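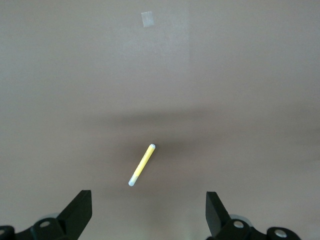 Visitors see two-armed robot at Semport open day

Residents of Semport were given a look at robot research on Thursday, April 24, 2025, when the Gistum workshop on Drernmont Road opened its doors to the public.

The visit lasted three hours and drew 70 people, among them a group of sixth-formers. Staff ran the demonstration in short sessions, with time for questions after each one.

"People expect something from a car factory," said Mali Prosser, who organised the day. "We wanted them to see the small jobs, the sort you do at a desk without thinking."

Entry was free, though places had to be booked in advance.

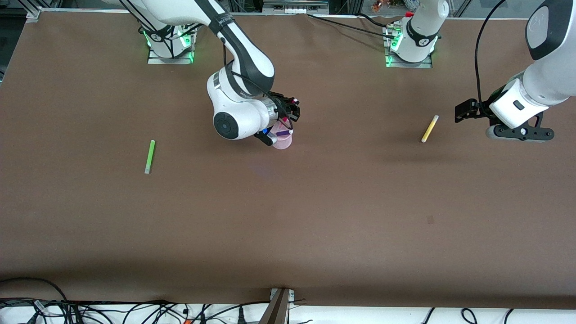 Gistum moved to Semport in November and has been working on table-top handling with Bagheri, a local engineering firm. The demonstration used everyday items - a pink plastic cup and a couple of sticks, one green and one yellow - and two arms working over the same table. Liên Lò, an engineer at Bagheri, told visitors that getting both arms to share a space was harder than teaching either of them to grip.

Bagheri has put £3,000 towards further open days. The next will be held in six weeks' time, and schools wishing to attend should contact the workshop office.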